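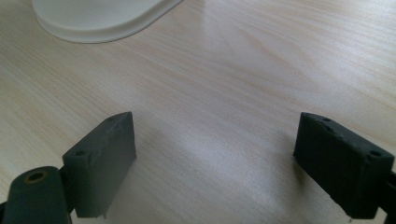 Gripper budget: what we're buying, what can wait

It's that time again! The equipment requests for the hand-held gripper work have to be in by the end of September, and I've been living in the spreadsheet (sorry to everyone whose emails I've ignored). Govura has sent a quote, Ibarra has sent a quote, and I've finally worked out that the two of them price completely different things under the same heading, so I've had to pull both apart and start over.

If you only read this far: we are not getting new grippers this year. We are getting a lot of pads.
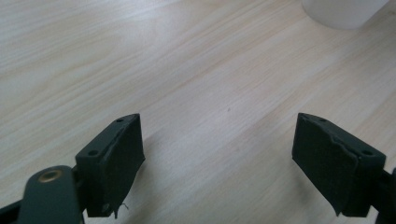

By Kátia Seixas, Standdale workshop
September 11, 2020

I know, I know, pads. But have a look at the ones we're using now. The edges have gone ragged, and on the right-hand finger the top of the pad is torn and lifting off the block in a jagged line. We've been treating these as part of the gripper, something you buy once and forget, and they really belong with the tape and the paper cups as stuff you use up. I never gave them a line of their own in last year's budget, so every replacement came out of "miscellaneous" and by winter there was no miscellaneous left. My fault, lesson learned.

So this year there's a proper consumables line. Replacement pads are $38 a set from Govura, fitted by us, and I've asked for enough to swap them on a schedule instead of waiting till someone complains. Ibarra's are cheaper per set but they only sell them bundled with the whole finger, screws and all, and the bundle price made my eyes water a bit.

Tatsuya Oshima also wants spare cables and I've said yes. With a gripper in each hand you've got 2 cables looping down past your forearms the whole time, and if one plays up we lose the afternoon while somebody goes through the drawers. Spares will live in the grey tub by the door. Please put the tub back by the door.

The cup dispenser task stays in the program, by the way. A few of you asked whether it would be dropped to save money, but the dispenser is already paid for and paper cups cost next to nothing. It's fiddly in a useful way too: one gripper goes down at the lowest cup while the other has to stay close and keep out of the way, and I'd like to see how the new pads go on it.
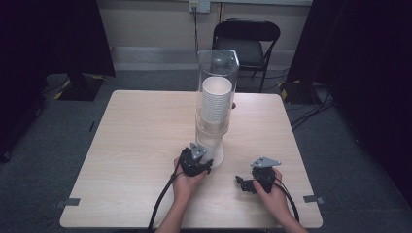
What's on the maybe list

The total we can ask for without a second signature is $2000, and the pads and cables fit under that with some room to spare. Past that point it gets slower and there are more forms (many more forms). These are the things I've parked for now:

A second work table, same size as the one we have. Drokholm has one going second-hand and I'm waiting on a delivery price.

Better cable runs across the carpet. I'd love to do this one soon and it might squeeze in if the freight on the pads comes in low.

A complete spare pair of grippers. Lead time is 4 weeks from either supplier, so if we do get the money later in the year we can still have them before the next round of sessions starts.

If you think I've got the order wrong, tell me now, while it's still only a spreadsheet! Tatsuya has the quotes if you want to read the fine print, and I'll be sending the request off as soon as Drokholm gets back to me about the table.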